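Home Notebooks Stone Care Samples Contact

September, stone bench notebook, cont.

Sealer trial on white marble, second round. First round was thrown out because the offcuts came from two different slabs and the absorption numbers could not be compared. All pieces this time are from the one Olaniyan slab, honed on our own wheel to 300 grit and stopped there. Edges taped, backs left bare.

Products on test: Zoleven (solvent carrier, penetrating), Plekine (water carrier, penetrating), and bare stone as control. Folla was meant to be the third product but the can had skinned over. New can on order, will run it separately against the same control.

Prep: rinse, wipe with acetone, oven at low heat overnight, cool in the cabinet with the desiccant. Weigh straight out of the cabinet. Do not leave pieces on the scale pan while writing; the reading creeps up as the stone takes moisture from the room.

Large Zoleven piece, dry: 2966 g
Large Plekine piece, dry: 1526 g (shorter offcut, so compare by face area only, never by raw weight gain)

Application as per the cans. Zoleven went on with a lint-free pad, ten minutes dwell, buffed off. Plekine needs two coats with an hour between. Second coat of Plekine beaded on the surface in places and had to be worked in. Left a slight haze along one taped edge, removed with a damp cloth and a white nylon pad. No haze on Zoleven.

Spot test started 8:40 a.m. Drops of water, olive oil, black coffee and lemon juice on each piece, each under a watch glass. Lemon is there for etching only. A penetrating sealer does not stop acid and we should stop letting people expect it to.

White marble with gray veining, both views: 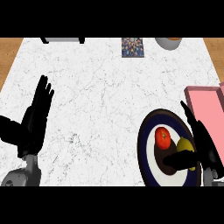
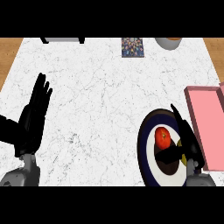
Should the sealer go on before or after final honing?

After. Honing removes the treated layer, and the residue loads up the pads. Hone, rinse, dry fully, then seal. If a sealed top has to be re-honed later, treat it as bare stone again and repeat the whole procedure.

Spot results at 208 minutes, glasses off and surface blotted:

Control: water mark dark, oil mark dark with a soft edge, coffee brown ring, lemon etched.
Zoleven: water no mark, oil faint, coffee no mark, lemon etched.
Plekine: water faint, oil no mark, coffee faint ring, lemon etched.

Etch looks the same on all three by eye and by fingernail. Gloss meter is out for calibration, so no number for it.

The oil result on Plekine is better than I expected and I don't trust it yet. The drop sat near the taped edge where the second coat was heavy. Repeat at center of the piece, two drops, well apart.

Veins: on the control the oil traveled farther along a vein than across it. Place future drops on clear ground and do a separate set on veins. Mark positions in pencil on the tape, not on the stone; graphite got into the honed face last time and took a poultice to shift.

To do:
- repeat oil on Plekine
- cut two more control pieces, same slab
- date the Folla can when it arrives
- new blotting paper, the current pack sheds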